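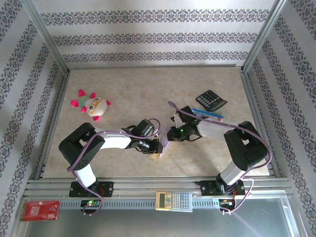 According to Dirk Martens, a rule that does not fit on one side of paper will not be read by the person who stands at the cell at the end of a shift. He said this at a meeting in Nestcombe, and after it there was a long silence, because the draft on the table had 21 pages.

The draft was the first attempt at a common handling standard for small two-arm cells. Three workshops in the region use such cells, and each had its own habits. At Tokarz, operators wrote down every stop. At Nekham they wrote down only the stops that damaged something. When the two tried to compare their results, the numbers could not be put next to each other. Tokarz had 1,130 entries in its book and Nekham had almost none, and it would be wrong to say from this that Nekham was the safer place.

I visited both, and also the smaller room that Emov keeps above its offices. I am not an engineer. I wanted to understand why people who agree on nearly everything about machines can argue for a whole afternoon about the word "handover."

A handover is the moment when one arm gives an object to the other. For a time both may hold it, or only one holds it and the second is coming closer. With a thin, stiff thing like a card, this time is short and the mistakes are small but many. The card turns in the fingers. It bends if the two arms pull in different directions. If the first gripper opens too early, the card falls flat on the table, and picking up a flat card is a much harder task than the one you started with.

The old Tokarz rule said that the handover begins when the second gripper touches the object. The Nekham rule said it begins when the second arm starts to move toward it. The difference looks like a matter for lawyers, but it decides who is to blame in the log. If the card slips while the second arm is still on its way, Tokarz calls it a holding fault and Nekham calls it a handover fault. The new text follows Nekham here. Tokarz accepted this after going through 3,426 of its own recorded runs and finding that many "holding faults" happened only when the other arm was near.

The second big question was the table. Should other objects be allowed on it during a run? The strict side wanted a bare surface for every test. The other side answered that a bare surface teaches you very little about a normal desk, where there is always a calculator, a toy, another card lying somewhere. The agreed rule allows extra objects, but they must be noted before the run starts, and they must not be moved by hand until it ends. If an arm pushes one of them, the run continues and the push is written down.

Cables got a section of their own, which surprised me. A loose loop is needed so that the arm can turn freely, and too much loop will catch on a gripper or on the neighbor arm. The text asks the operator to move both arms slowly through their full reach before the first run and to watch only the cables while doing it. Emov wanted a fixed length in centimeters. This was refused, as the arms in the three workshops are not of the same size.

Some parts I found less convincing. Section 2 asks for "adequate lighting" and never says what is adequate. The part about boards and open wiring says that they should be kept away from the working area, with no distance given. I asked about this at Nekham and was told that a number would be added when somebody had measured one.

Martens got his single page in the end. It is printed on the back of the cover and has the stop procedure, the handover definition, the table rule and the cable check. The remaining pages are behind it for those who want them. The version dated September 8, 2019 is the one now in use at all three places, and comments are still being collected. The longest one so far, from Tokarz, is about whether a dropped card may be used again in the same run.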